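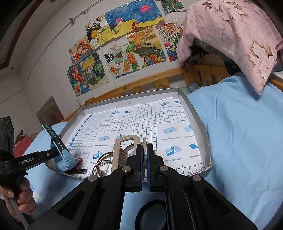
Attachment 1. Small-items task, bedroom, Hurville. Metal clip on the grid sheet, coiled wire to its left.

Small-items recordings rejected by Mendar as "no object in grasp"
Opened by: Lesia Yatsenko
Assigned to: Benedek Sipos
Site: Hurville
Priority: raised from normal to high

Description
Since the February update, Mendar reviews every recording before a person does. Tray work at Hurville is being rejected at a rate we did not have under manual review. The reason given is nearly always "no object in grasp". Over 700 recordings are now in the rejected queue and the operators are repeating work that looks correct to me on playback. Kitchen and wardrobe tasks are not affected.

Expected: a recording with a valid pick passes to the store within 24 hours.
Result: rejected within minutes, no reviewer name, no way to reply.

Lesia Yatsenko, 09:40
Please note what this does to the shift. Under the old process I watched the recordings and spoke to the operator if something was off. Now the operator sees a red line on the tablet and starts again. Fiachra repeated the wire pick for most of a morning and changed his grip each time, trying to guess what it wanted. The rejected ones also drop off his daily total, and Pristus sets the rota from that total.

Benedek Sipos, 10:15
Checked so far:
Gripper calibration — within limits on both units.
Finger pads — no wear reported.
Tablet and upload — files complete, timestamps match.
Lighting — same ceiling lights on passed and rejected recordings.
Fiachra, can you send a view with the fingers open over the tray, same room?

Fiachra Heffernan, 10:50
Attached. Red string and the yellow bead are at the front of the tray, bead near the right corner. For what it's worth, bigger things pass. It is the wire, the string and the bead that come back.
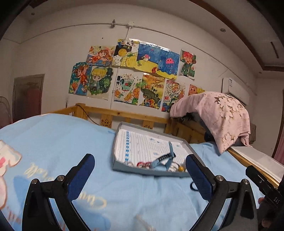 Category: Automated review / thresholds

Benedek Sipos, 11:30
That matches the log. Mendar estimates how far apart the fingers are when they close. Under a set gap it treats them as empty. The gap was tuned on kitchen items. A strand of wire leaves the fingers almost shut, so the pick is scored as a miss. The printed grid under the items does not help the second check, which looks for an outline and finds lines everywhere.

Test: lowered the gap for the small-items task only and reran 100 recordings from the rejected queue. 90 passed. The remainder need a person to look.

Yevhen Tkachuk, 13:05
Change approved for this task. Do not apply it to kitchen, where it would let real misses through. Lesia to review the remainder by hand. I would also like a sample of the passes watched, as the test tells us they were accepted and no more than that.

Lesia Yatsenko, 13:20
I can do that, but reviewing was taken off my hours when Mendar came in. It needs to go back on if this is permanent. Separate ticket raised with Edivaldo Nogueira for the rota totals.

Edivaldo Nogueira, 15:45
Totals for the affected shifts are frozen until the queue has been rerun. Repeats will be counted as work done. Review hours are restored for Lesia at Hurville. Morelli has not reported the fault but runs the same task, so please check there too.

Benedek Sipos, 16:10
Threshold change live at Hurville. Rerun of the full queue started. Added a "send to reviewer" button next to the rejection on the tablet, for the small-items task at present. Morelli to follow.

Status: open, waiting on rerun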